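Reading a Company's Monthly Investor Letter
Handout for Unit 2, Introduction to Business Communication
Prepared by Ánh Sầm, June 2024

Welcome back, everyone. Last time we looked at annual reports, which are long and formal and (let's admit it) a bit of a slog. The monthly or quarterly letter to shareholders is a friendlier animal. It is short, it is usually signed by the chief executive, and it is written to keep people interested between the big reports. That friendliness is exactly why I want you to read it slowly.

Our practice text is the November letter from Cavik, a small display and sensor company based in Leduvgate. Vinh Khúc will hand out the full letter in section, so please bring a pen and mark it up as you go!

Start with the orders. Cavik says it received "a significant order" from Zanetti, a chain of shoe stores. Significant compared with what? Further down you will find that the order is for 43 units, and in the table on the last page that the company shipped 542 units the year before. So now you have something to hold the word up against, and you can decide for yourself how you feel about it. Do this every time you meet "significant," "substantial" or "strong" - go looking for the number, and write it in the margin next to the word.

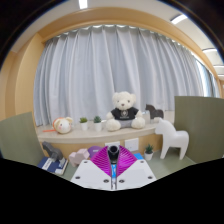 Hand-held gripper with magenta ribbed fingers, pointed toward a tabletop.

Next, watch the verbs. An order that has been "signed" is a contract. An order that is "expected" is a hope, and one that is "under discussion" may be a couple of emails and a nice lunch. Cavik uses all of these in one paragraph, and a tired reader will come away thinking they are the same thing. I have done it myself, more than once, and I teach this course.

Then there is the question of timing. The letter talks warmly about Siltarley, the company's next product line, and says development "continues to move forward." Look for a date. Look for a budget. If the letter gives you neither, write that down too, and check whether last month's letter promised one. Keeping the old letters in a folder is the cheapest research tool you will ever own.

A word on trade shows, which take up nearly a page here. Cavik reports 62 meetings at its booth. Meetings are lovely, but they don't show up in revenue until somebody buys something, so keep them in a separate column from orders.

For section: rewrite the opening paragraph of the letter in plain words, with every adjective either backed up by a figure or taken out. One page, double spaced. Bring two copies, one for Vinh and one for your partner.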